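# How does a singer earn money?

A singer is paid in several ways, and each one has its own name.

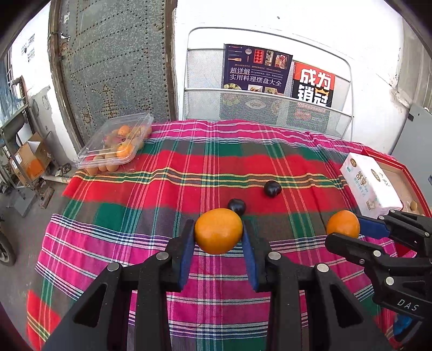 A **royalty** is a small payment made each time a song is sold or played. A **fee** is paid for a concert. If a singer is paid a fee of £1,000 and the band and the hall cost £300 and £200, then £500 is left.

Some singers also buy a **stake**, or share, in a company. A stake can gain value or lose it.

*Text: Satish Bhatia, Irkberg Music Library*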